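Phones & Tablets > Older Handsets > Buying Advice

Keep the Zumico or move to the Purnetti?

hallway_radio
My Zumico is on its last update. The company put out a notice in June saying security patches stop at the end of the year, and that the app store on the phone will stay up "for now." I use it for calls, texts, maps, my bank and one transit app. The bank app already gives me a warning when I open it.

My carrier has offered me a Purnetti at a decent trade-in price. The screen is bigger than I want and it has no physical keys. I have typed on keys for as long as I have owned a phone and I'm slow on glass. Has anyone here made this switch and stayed with it? I don't need to hear that keys are dead. I know they are.

dkmorrow
I switched last winter. Typing was bad for 3 weeks and then it was fine. I still make more mistakes than I did on the Zumico, but autocorrect catches most of them. The app selection alone is worth it. On the Zumico I was opening half of what I used through the browser.

Battery is worse. The Zumico went two days for me and the Purnetti needs a charge every night. 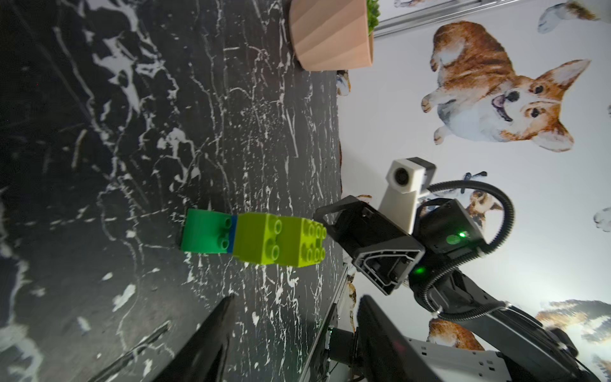 One more thing on the trade-in. Read the part about the screen. They knocked a good chunk off mine for a scratch I could only see under a lamp. Take pictures of the phone with the screen on and off before you send it, and keep the tracking number until the credit shows up on your bill. Mine took two billing cycles.

pelham_st
I'd hold off. A phone doesn't stop working the day patches stop. I ran an older Zumico for a year and a half past its last update and nothing happened to it. Don't install anything odd, don't use public wifi for banking, and you'll be all right.

The Purnetti is also due for a replacement model in the fall. If you buy now you get the old one at close to full price.

dkmorrow
"Nothing happened to it" is not the same as safe. You wouldn't necessarily know. I wouldn't put a bank app on a phone with no patches, and the bank is already telling him the same thing.

pelham_st
The bank tells everybody that. Mine put up the same warning on a phone that was one version behind. It was gone after they updated the app.
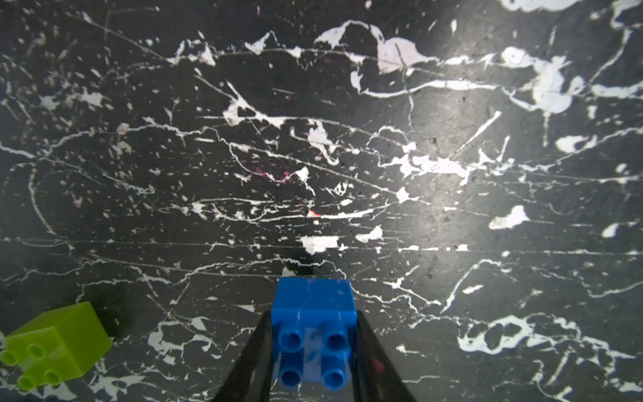 Nizar Bataineh

I repair phones for a living, so I see both of these every week. A few points.

The Zumico is the easier phone to keep alive. The battery comes out with four screws and a bit of patience, and the keyboard is a separate part. Hourani still sells replacement keyboards and batteries for it. I have fitted plenty of them and had only a couple back. I would stay away from the no-name batteries on auction sites. They show a full charge and then drop off by lunch.

The Purnetti is glued shut. I can open it, but the back glass often cracks coming off, and then you are paying for glass as well as a battery. If you drop phones a lot, budget for a case.

On security I agree with dkmorrow. If you bank on the phone, you should be on something that gets patches. If you can do your banking on a computer at home, pelham_st's plan is reasonable for another year.

hallway_radio
Thanks, that is useful. I could move the banking to the laptop. The transit app is the one I can't move. It shows my pass as a code and the driver scans it.

Does anyone know if that will keep working? It's the Bunddale one.

tess_w
Bunddale rider here. They dropped support for older Zumicos this spring. The app still opens and the pass still scans, but you can't buy a new pass in it. I buy mine on the website and it shows up in the app the next morning. You can also get the plastic card at the transfer station. It costs a little up front and it doesn't need charging.

I went with the card. I had the app freeze on me at the bus door too many times.

old_northern
My first mobile phone was in 1987 and it was bolted into a truck. It made calls. I have had fewer dropped calls on that than on anything since. Keep the Zumico.

dkmorrow
I don't think the truck phone had a bus pass on it.

old_northern
It didn't need one. I had the truck.

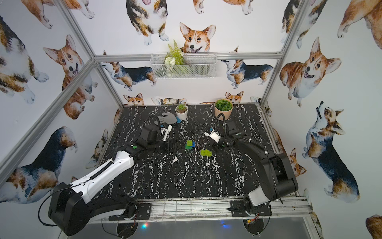 And I'll say this about keys. I have big hands and stiff fingers. On a glass phone I hit two letters at a time. My daughter set me up with voice typing and it works all right in a quiet room. In the truck it writes nonsense. For some people keys are the difference between using the phone and not using it, and the makers quit building for us because the numbers were small. I understand why they did it. I still don't care for it.

tess_w
There are clip-on keyboards for the Purnetti. I tried one at a store. It makes the phone very long and top-heavy, and it drains the battery faster. Might suit someone who types sitting down.

Nizar Bataineh
I have had 2 of those clip-on keyboards in the shop, both with a bad connector. The clip puts a strain on the charging port. If you get one, take it off before the phone goes in your pocket.

pelham_st
Still saying wait for fall. Even if you don't want the new model, the current Purnetti will come down in price when it ships.

dkmorrow
The trade-in offer might come down too. Those are usually tied to how old the phone is. Ask the carrier how long they will hold the number.

hallway_radio
Called them. They hold the trade-in quote for 30 days and then it gets worked out again, and the person I spoke with said it would "most likely" be lower. She couldn't say how much.

I'm going to put a new Hourani battery in the Zumico, get the plastic bus card, and move the bank to the laptop. If the Purnetti drops in the fall I'll look at it then. I'll lose something on the trade-in but the phone isn't worth a lot anyway.

Nizar, is the battery something I can do on my own?

Nizar Bataineh
Yes, if you have the right small screwdriver. Start with the phone off. The ribbon under the keyboard is short, so lift from the bottom edge and go slowly. If it won't lift, there is a screw left in.

Last reply 7/5/21
18 replies · 6 shares

Filed under: Older Handsets, Trade-Ins, Keyboard Phones

Related threads
Zumico stuck on the startup logo after a battery swap
Purnetti speaker too quiet on calls
Moving contacts over without a cloud account
Bunddale transit pass not showing up on a second phone
Which carriers still sell keyboard phones?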